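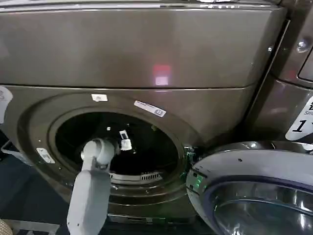 By Ekua Sulemana
Fiction, May 2023

NOTICE TO RESIDENTS OF URNDALE HOUSE

Residents are advised that the bronze washing machine in the lower laundry remains the property of the building. It is not the property of Mr. Reinaldo Figueiredo of the fourth floor, whatever he may have told new tenants.

The management received 2 letters in April concerning a gray wool sock. The first, from Mr. Figueiredo, stated that the sock had been placed in the drum with its partner and had not been returned. The second, from Ms. Yaa Aryee, stated that she had found a gray sock among her towels and had kept it for a reasonable period. She did not say what she considered reasonable.

A meeting was held in the laundry. Mr. Figueiredo asked that the drum be inspected. Ms. Aryee asked that it be inspected in her presence. The inspection was carried out and the drum was found to be dark and to contain no sock.

Ms. Aryee then produced the sock from her coat. It had been darned at the heel in blue. Mr. Figueiredo stated that there had been a hole there since his wife's time and that he had not asked for it to be repaired. He was invited to submit a complaint in writing.

No complaint has been received. The management notes that both residents have since signed the laundry sheet for the same hour, in the same pen, and reminds all tenants that the bench is to be kept clear for folding.

D. Arsenault
For the Management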